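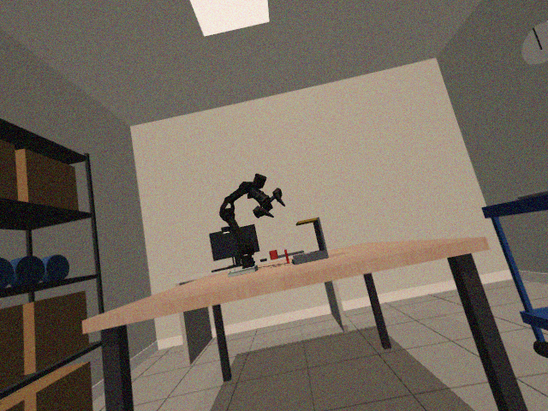

学琴时的静坐与走神:一学期练习小结报告

课程:音乐与身心(选修) 小组成员:Elba Cisternas、Valentina Rivadeneira

一、我们为什么选这个题目

先说一点背景。我们俩都是半路出家学古典吉他的,Valentina比我早一年,我(Elba)是大一下学期才在Plodham街的旧琴行里抱回人生第一把琴。学琴的人大概都有过这种体会:谱子摆好了,琴也调好了,手指在弦上走,脑子却已经飘去想晚饭。一首练习曲弹完,问自己刚才第二行弹得怎么样,答不上来。老师在课上提过一次“呼吸练习”,当时大家都笑,可是下课以后我们俩在走廊里聊了很久,越聊越觉得值得认真试一试,于是就有了这份报告。

我们想弄清楚的问题其实很小:练琴之前安安静静坐一会儿,只数呼吸,会不会让后面的练习少走神一些?

二、做法

从三月开始,我们每人每天练琴四十分钟。单数周练琴前先静坐十分钟,双数周直接开始弹,作为对照。每次发现自己走神,就在本子上画一道。这个办法很土,而且画道本身也会打断练习,Valentina头一个星期抱怨了好几回,后来慢慢习惯了。我们还试过用计时软件Calodeo提醒自己,可提示音一响,心反倒更乱,第二周就删掉了。

曲目方面,我练的是一组右手分解和弦,她练的是Gader老师给的一首慢板小曲,调子很低,听着像下雨天。

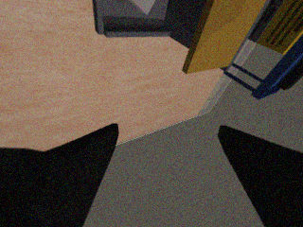 三、记录与结果

整个学期下来,两个人合起来记了129次练习,总时长3855分钟(有些天实在太累,没练满就收了琴,也照实算进去)。走神的记号,静坐周一共416道,不静坐的周一共897道。刚算出来的时候我们高兴得不得了,以为发现了什么了不起的事情。可是坐下来再想,数字没有看上去那么漂亮:双数周里碰上两次期中考试,那几天心里本来就装着事;再说,静坐周我们多少盼着自己表现好一点,下笔画道的时候难免手软。

比数字更叫我们在意的,是一些说不清楚的小变化。我以前最怕慢速练习,节拍器调到五十就浑身难受,总想快点弹完。到了学期后半段,我居然开始喜欢听一个音慢慢消下去的过程,有时候弹完一个泛音会停好久,直到完全听不见了才弹下一个。Valentina说她的肩膀松了,从前练半小时脖子就酸,现在常常是练完了才想起来脖子这回事。

当然也有很不顺的日子。有一回隔壁宿舍在放球赛,我坐了十分钟,满脑子都是解说员的声音,睁开眼比闭眼之前还烦躁,那天的本子上画得密密麻麻。还有几次我干脆坐着睡着了,醒来腿麻得站不起来,练琴也就泡了汤。
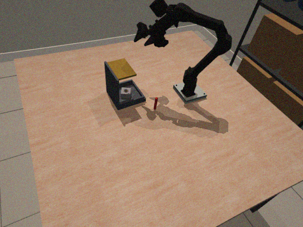

静坐的时候眼睛往哪里放,这件事我们讨论得最多。闭眼容易犯困,睁眼又容易东张西望,指导我们的Dudek老师建议半睁着眼,把视线轻轻搁在一样不起眼的东西上。Valentina看的是窗帘的褶子,我试过墙角,试过琴箱,最后觉得木头的纹路最合适。就像图里那张桌子,浅浅的、带一点粉的木色,纹路一道一道横着过去,微微起伏,不抢眼,也不至于单调得让人打瞌睡。我一般让目光停在其中一道上,吸气,呼气,数到十再从头来。数乱了也没关系,回到一就行。后来练琴时我也把这个法子搬了过来,弹得心浮气躁了,就看一眼面板上的木纹,歇两个呼吸再接着弹。

四、不足和下学期的打算

只有两个人,又都知道自己在试什么,这样的结果只能算是我们自己的体会。下学期想请班里几位弹钢琴和拉大提琴的同学一起做,静坐时间也想改成五分钟,十分钟对考试周的人来说实在太奢侈了。走神的记录方式也得换,Valentina提议练完以后听录音回想,我觉得可以试试,只是听自己的录音需要一点勇气。

谢谢Dudek老师借给我们琴房的钥匙,也谢谢室友们忍受了一整个学期的同一段分解和弦。原始记录本放在琴房书架第二层,想看的同学可以自己翻,看完请放回原处。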